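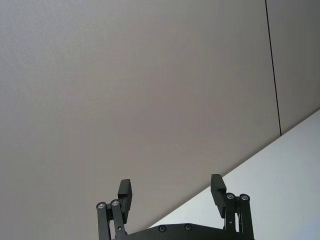 I have been meaning to write about the white table since May. It came with the apartment in Flarndale and it's the best flat surface I own. I use it for everything, mostly for sorting the box of wooden blocks I'm sanding for my nephew. There are 49 in the set and I have finished 23.

The wall behind it is pale gray. I thought about painting it and decided to leave it alone. Gray doesn't show dust, and sanding makes plenty of that.

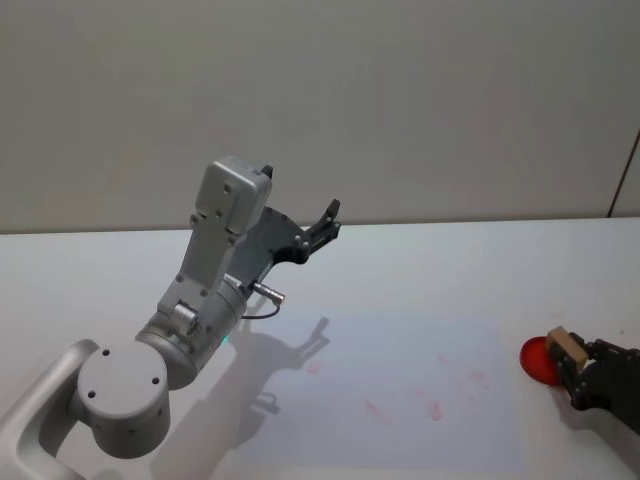

I wipe the top down at 6 every evening with dish soap and warm water. A white top shows every mark, so I do it even when I'm tired. Red is the worst color for it. Baking soda paste takes off most stains if you leave it on for 14 minutes, but I wouldn't scrub hard.

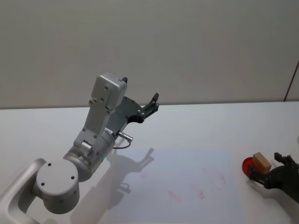 Pinkish-red smudges on the white top.

Necati Işık told me to try a melamine sponge. I bought two and will use one on a corner first.
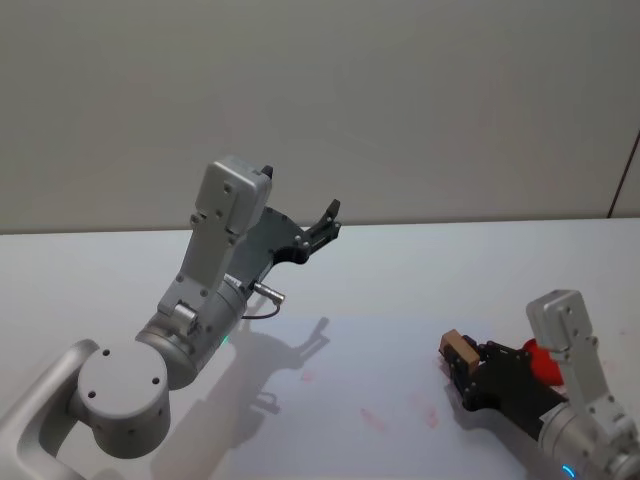 Posted by Edeltraud Gisler

The small blocks take longer than the big ones. I do the edges by hand with fine paper, then the faces, then wipe them with a dry cloth. Next up is oil, and I still have to pick one that's safe for kids.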